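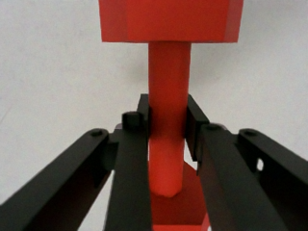

Stivemstead Makers and Menders, Automation Bench

Community help > Buying and budgeting > Grippers and arms

Do we buy the arm first, or keep simulating until the money runs out by itself?

Asked by Catríona Nic Giolla

We have a budget of £463 for end-of-arm bits, which the club approved in January on the understanding that something would move by summer. The arm itself comes out of a separate pot and is more or less settled (the small Conneely, second-hand, the one with the dent). What isn't settled is the gripper.

The job is picking up red T-shaped pegs one at a time and standing them in a tray for the Iscombe board game people, who are fed up with doing it by hand and have said so in writing. So far all our picking has been done in simulation, with a two-finger linkage gripper closing on the narrow part of the T, one pad either side. The simulated peg weighs whatever I tell it to weigh and has never once complained.

My choices as I see them:

Buy the Mustia two-finger gripper, which eats nearly all the money and leaves us enough for a packet of screws.

Buy a kit gripper for much less, print the fingers ourselves, and spend the rest on spare pads and a proper power supply.

Spend nothing yet and carry on simulating, which is free apart from my evenings.

I lean towards the second but I've been wrong about kits before. There is still a kit telescope in my hall. Has anyone bought either, and what did you end up paying for that wasn't on the list?

Also, does it matter that the shaft isn't the same width all the way down? One side slants in a bit. In the simulator I grip it about the middle and hope.

3 answers

Arvo Pitkänen
Marked as helpful by 12 people

Kit, with conditions.

I have had both on my bench. The Mustia is nicer in every way you can feel with your hands, and it comes in a foam-lined box that you will keep for years and never put anything in. For a light peg going into a tray it is far more gripper than you need. What you would be paying for is force sensing and a decent cable, and of those two I would only miss the cable.

Do the budget backwards. Start with what stops the job if you haven't got it:

Power supply. Don't borrow the one from the soldering bench. Somebody always wants it back.

Mounting plate to go between arm and gripper. The bolt pattern on a second-hand Conneely depends on its age, so take the cover off and measure before you order. I ordered first. I own a very handsome plate.

Pads. Buy 6 pairs at least. They are the cheapest thing on the list and the thing you'll run out of.

Cable, and something to stop the cable wrapping itself round the wrist.

An emergency stop button, if the arm didn't come with one. Second-hand arms have a way of losing theirs.

Then see what's left and buy the gripper out of that. If it comes to more than you expected, lovely, get the kit with the metal linkages. The plastic ones are all right until the pivots wear, and then the two fingers stop arriving at the same time and the peg gets shoved sideways.

About the slanting side: yes, it matters a little. Flat parallel pads on a tapered shaft touch properly along one side and only partly on the other, so the peg can twist when you lift it, more so with all that weight up in the head. The simulator may forgive this if your friction is set high. Try turning friction down to something insulting and see whether you still get a lift. If you don't, budget for softer pads or shape one to match the slant. A printed finger makes that an evening's work, which is another point for the kit.

I wouldn't stop simulating while you wait for the post. Use it to work out how wide the fingers have to open before they foul the next peg along, and you can rule out half the catalogue on that number alone.

grumbling_lathe

get the Mustia. buy once cry once. we went the kit route at our place and spent the savings on glue

Reply from Catríona Nic Giolla: How much glue?

Reply from grumbling_lathe: I would rather not say

Tin Hat Terry

Have you thought about a tray with slots in it and a bit of vibration? A T shape will hang by its head in a slot if you get the width right. No gripper, no arm, no fingers. I sorted bolts like that for 31 years, and the only electronics was the switch.

I know this is the Automation Bench and people want an arm, I've seen the drawings on the wall. But price it up. You might find you can do the whole thing for the cost of the mounting plate and put the rest towards the heater in the back room, which some of us asked for first.

Reply from Arvo Pitkänen: He's right about the slots, annoyingly. They hang head up as well, so you could use the slots to feed the gripper. You'd still need the pads.

Reply from Catríona Nic Giolla: Thanks all. Took the cover off the Conneely last night and measured. Arvo, what pattern is your handsome plate, and would you take a tenner for it?

Reply from Arvo Pitkänen: Fifteen and I'll throw in the bolts.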